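How to teach a policy to pick up see-through things (the way we do it)

Posted 29 November 2022

A few people wrote in after my last post asking how we got the transparent-object numbers, and whether they could try it without a huge lab. You can! Most of the work is sorting, checking and a fair bit of swearing at plastic. I'll go through our method in the order we do it, with the mistakes left in.

You'll need a pair of hand-held grippers with a camera on each, a table, a heap of clear and frosted household stuff, and a decent graphics card for the training bit. We use our own small toolkit, called Rolamgate, to turn the recordings into training data, but any pipeline that gives you camera poses and gripper widths will do.

Why clear plastic is a pain

Depth sensors hate it. They either look straight through to whatever is behind or give you a hole full of nothing. We gave up on depth quite early (Vernon Leclerc was for it, I was against it, and then I borrowed his sensor for a week and he watched me lose my temper) and went with plain colour video from the wrist. The policy sees what the gripper camera sees and predicts where the gripper should go next. No object model, no mask, no clever segmentation step.

The trick is to give it enough examples where the edges are the only thing to go on. A wall of clear plastic hardly shows up in the middle, but the rim catches the light, and that's what you want the network to latch on to.

Step 1: choose your objects

Go for shape before colour. We've had good results from boxes with dividers, lids, trays, soap dishes and the sort of drawer insert you find in every kitchen shop. Avoid perfectly clear, perfectly flat sheets to begin with, they'll break your heart. Frosted is a kinder place to start, and you can move on to properly clear things once the policy can do the easy ones.

Keep 3 objects back and don't record them at all. Put them in a drawer. Those are your test set, and if you're anything like me you will be tempted to use one of them on a slow afternoon when you're bored of the others. Don't!

Step 2: set up the table

Plain wood is fine. We tried a black cloth first, since everyone says dark backgrounds help, and the policy learned to do lovely things on a black cloth and nothing at all on wood. Now we record on whatever table is free and leave the lamps alone. If a lamp makes a streak on the surface, leave it in. The robot will meet streaks too.

One thing I would fix is where you start from. Rest both grippers on the table with the fingers closed, hold still for a couple of seconds, then begin. Rolamgate uses that still bit to line up the two video streams, and if you rush it you'll get left and right drifting apart by the end of the clip. I lost a whole morning's recording to that in February and I'm still cross.

Step 3: record the lifts
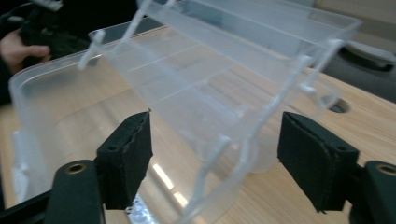

Recording is the bit that takes patience, and it's also where your habits end up inside the policy, so it's worth being a bit fussy. We ask people to close on the object slowly, lift, tilt it one way, and put it down again. The tilt matters more than I expected. With the frosted organiser box between the two black pads, look at how the thin edges of the walls and dividers show up as bright white lines while the rest goes soft and milky, with the table showing hazily through it. Every change of angle moves those lines somewhere else, and you want the network to have met lots of them. If you only ever record the box sitting flat, you get a policy that panics as soon as something tips.

Watch the little tabs and clips too, if your object has them. They're handy visual landmarks, but they are also a rotten place to grab. We tell people to take hold of a plain bit of wall and keep the pads square to it.

We recorded 829 lifts in total. You don't need that many. The curve had gone fairly flat well before the end, and I'd say 200 good ones will get you something worth testing on a real arm. Keep each one short, and stop the recording between lifts. Long recordings with lots of lifts in them sound efficient, but you pay for it in step 4.

Step 4: throw things away

I know. It feels awful. But bad clips do more harm in this job than missing ones. We dropped 236 of ours, mostly for one of these:

The tracking jumped. Clear objects close to the lens can fill most of the view, and then the pose estimate has very little to hold on to. If the path has a sudden kink in it, bin the clip.

The gripper width and the video disagree. You'll see the fingers stop while the log says they're still closing. Usually a timing problem, sometimes a marker hidden behind the object.

The person changed their mind halfway. Perfectly human, but the policy will copy the dithering.

Réjean Paquette wrote us a script called Wevevo that plays both cameras side by side with the width plotted underneath, and you press one key to keep and another to drop. It's ugly and I love it. Before that I was opening clips one at a time in a video player like an animal. If you're building your own, the one feature I'd beg you to include is a 'go back' key.

Step 5: train it

Nothing exotic here. We use a diffusion policy with an image encoder that was pretrained on ordinary photos, and we fine-tune the lot. Two settings made a difference for us.

First, go easy on brightness and contrast changes when you augment. The usual heavy settings wash out exactly those thin bright edges you worked so hard to record. We turned them well down and the grasps got noticeably better – it was the cheapest gain in the whole project.

Second, don't shrink the images too much. At our first resolution the rims were a pixel wide or gone completely. Doubling it slowed training down a lot, and I grumbled, but there was no arguing with the result.

We call our trained model Wei, mostly so we'd have something to shout at.

Step 6: test it fairly

Get your held-back objects out of the drawer. Put each one down in a spread of positions that you've written down beforehand, so you can't nudge it somewhere easy. Count a success only if the object is lifted clear, tilted, and put down without a slip. We had somebody else do the scoring, which I'd really recommend, as I'm far too generous to my own robot.

Ours did well on frosted things and pretty well on clear things with a thick rim. It was poor on a thin clear lid, where it would often close neatly on thin air next to the edge. Adding more lid clips helped a bit. Changing the angle of the wrist camera helped more, but that meant the older recordings no longer matched and we had to drop them from that run, so do think about your camera angle before you start.

A few odds and ends

Check your finger pads now and then. Soft pads get fuzzy with use and start to grip differently, and if you swap them halfway through, note down which clips came before and after.

Wipe the lenses. Fingerprints on the lens look a lot like frosted plastic.

If two people are recording, have them swap sides. Our first batch had the same person on the left every time and the left arm came out much bolder than the right.

The data converter and the Relon config files we used for training are on the downloads page, along with Wevevo in all its ugliness. If you get stuck at step 4, send me a clip and the matching log, and please zip them together – I can't do much with one and not the other.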